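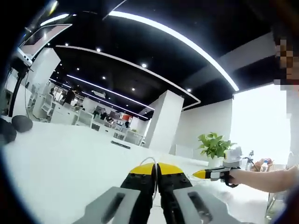 Before any example is accepted into the Kistex training set at Hodeck, it passes the desk of Glenys Rowlands, who has led the company's demonstration program since September. She spoke with us about how examples are gathered, who gathers them and what is thrown away.

The program relies on hand-held grippers. A demonstrator carries out a task by hand with the tool, and the recording becomes one example for the learning system. "We ask people to work at the pace they would use at home," Rowlands said. "When they slow down for our benefit, the system learns to be slow."

The present collection stands at 1691 accepted demonstrations, recorded by 12 staff members. Most were made at ordinary office tables during the working day. Rowlands considers this setting an advantage. "Colleagues walk by, the light from the windows changes, someone leaves a bottle on the table. A system that has only seen a bare bench does badly in an office."

Each session lasts roughly 35 minutes. Demonstrators begin by opening and closing the jaws fully, then start every attempt from a different position. Objects are moved between attempts, and the demonstrator does not choose where they go. That decision belongs to a second person, under a rule adopted after an early set for the Anlow project showed nearly every item being picked up from the same corner.

Asked about mistakes, Rowlands drew a distinction. A missed grasp that the demonstrator corrects is kept and labeled as a recovery. An attempt that is abandoned is removed. "We deleted all the fumbles in the first month, and I regret that," she said. "The system had no idea what to do after a slip."

Review is carried out by 3 people working separately, using a checklist first drawn up for the Watkins trial. Where they disagree, the recording is set aside and Rowlands views it herself, usually before 9 a.m.

The next stage will cover tasks that require two grippers, beginning with passing an object from one to the other. Rowlands expects progress to be slower. "Two people who know each other well hand things over without looking," she said. "We have asked the pairs to change partners every session."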